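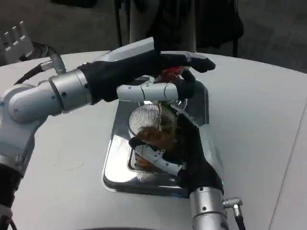 흰 테이블 위 스테인리스 트레이와 체망

게시판 > 주방용품 이야기

이 사이트는 더 나은 이용을 위해 쿠키를 사용합니다. [동의] [설정]

bromi_kitchen
안녕하세요. 저는 한국어가 모국어가 아니라서 표현이 이상하면 이해 부탁드립니다. 체망을 쓸 때 밑에 스테인리스 트레이를 놓는 것이 좋은지 여쭤보고 싶습니다. 저는 Brunberg 트레이를 3월에 샀고 체망은 Ustasine 것입니다. 방울토마토나 딸기를 씻고 나서 물을 빼는 용도입니다. 그런데 트레이에 물자국이 많이 남습니다. 그냥 볼을 쓰는 것이 나을까요?

면보한장
저는 볼 씁니다. 트레이는 얕아서 물이 조금만 고여도 체망 바닥이 잠겨요. 그러면 물 빼는 의미가 없죠.

sarmi20
그건 체망에 따라 다릅니다. 다리 달린 체망은 8mm 정도만 떠도 괜찮던데요. 그리고 볼은 자리를 많이 차지합니다. 저희 집 싱크대 옆은 좁아서 볼 놓으면 도마를 못 놔요.

면보한장
다리 없는 체망이 더 많잖아요. 원글님 것은 다리 있나요?

bromi_kitchen
답변 감사합니다. 제 체망은 다리가 없고 테두리만 넓습니다. 그래서 한 손으로 체망을 잡고 다른 손으로 과일을 하나씩 넣습니다. 이렇게 하면 과일이 눌리지 않아서 저는 마음에 듭니다. 다만 시간이 좀 걸립니다.

느린설거지
하나씩이요? 저는 그냥 붓습니다. 딸기는 조심해야 하지만 토마토는 튼튼해요. 물자국은 구연산 푼 물로 닦고 마른행주질하면 없어집니다. 철수세미는 쓰지 마세요, 광이 죽습니다.

sarmi20
구연산 동의. 저는 Sarmiento 매장에서 590원짜리 작은 봉지로 사서 씁니다. 큰 것은 2,000원인데 습기 먹어서 굳더라고요.

면보한장
물자국 때문에 구연산까지 사는 건 좀 과한 것 같은데요. 쓰고 바로 닦으면 됩니다.

bromi_kitchen
두 분 말씀이 다 맞는 것 같습니다. 먼저 바로 닦는 것을 해 보고, 안 되면 구연산을 사겠습니다. 그리고 테두리가 트레이에 걸리는 체망을 혹시 아시면 알려 주십시오. 제 트레이는 긴 쪽이 20cm입니다.

느린설거지
20cm면 작은 편이네요. 체망 지름부터 재 보고 다시 올려 주세요.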